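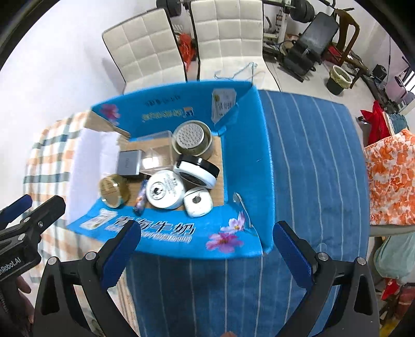

A blue milk carton box, lined with a light wooden board, holds the small things from the dressing table.

The best storage I've seen all summer came free with the milk. It was a shallow blue cardboard box with pink cosmos flowers printed on it and the Chinese characters for milk in big white letters across the front flap, and into it had gone a whole crowd of tubs, tins and tubes. I loved it at once!

I have spent far too much money on acrylic drawers and lidded baskets over the years, and most of them now hold other acrylic drawers. A grocery box asks so much less of you. Fold the front flap down and you can see everything you own. If a jar leaks, you've lost a bit of cardboard.

The board in the bottom is the clever part. Cardboard sags under heavy cream jars, and once it sags everything slides to the middle. Jenő Kelemen, who taught evening classes in box-making in Drerville for 14 years, cuts his boards 2 mm short on every side so they drop in without a fight. He uses offcuts, old drawer bottoms, whatever is in the shed. "Measure the inside," he told me, twice, having watched me measure the outside.

What goes in is up to you, but I'm a great believer in mixing shapes. A big round jar in the middle gives smaller pieces something to lean on. Flat things such as a gold-rimmed compact mirror can sit at the front, where you'll reach for them most, and a slim tube will lie happily across any gap that's left. Tall tins go to the back. Clear plastic cubes are a joy, particularly for hair grips, which otherwise get everywhere (mine turn up in the butter dish).

Cauã Meireles, who rents a narrow flat in Fonley with one shelf in the bathroom, keeps four of these boxes on the go and carries the right one to the dining table each morning. He likes the light there, and he says a striped cloth underneath makes the whole business feel like breakfast. I tried it for a week and now I can't face the bathroom mirror at all.

A few words on choosing your box. Milk and juice boxes tend to be sturdier than cereal ones, and fruit trays are lovely but often too open at the corners. Leave the printing alone - I used to cover mine in plain paper and always regretted it. Those flowers are half the pleasure.

Mine is due a clear-out in September, when the sun cream comes out and the thick hand cream goes back in.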